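Dark Web Market Tresport Goes Offline After Server Raid

Saturday, September 1, 2018

Great news for anyone who has had card details stolen: Tresport, a hidden marketplace for hacked logins and malware kits, is gone. Police seized 27 servers in 7 countries, and the site's front page now shows a seizure notice. 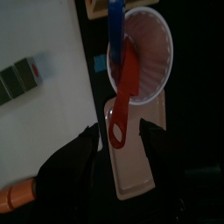 How they got in

Security firm Konstead spotted the first crack in May, when a badly set up login page leaked a real server address. Its analysts teamed up with the hosting company Mühlbauer – a terrific bit of detective work – and traced payments to more than 100 seller accounts.
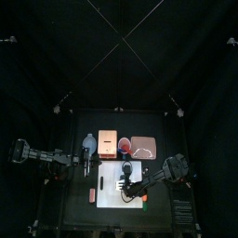 Two robot arms at a black tabletop.

Investigators also recovered unlock keys for the Ranex ransomware, which was sold on the site. A free tool is already out, and it handles files from all 200 known versions. If Ranex locked your computer, hang on to those files and give it a try!
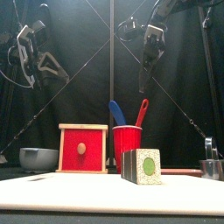 Gripper with pale gray plastic fingers, left.

Arrests have been made, but no charges have been announced yet.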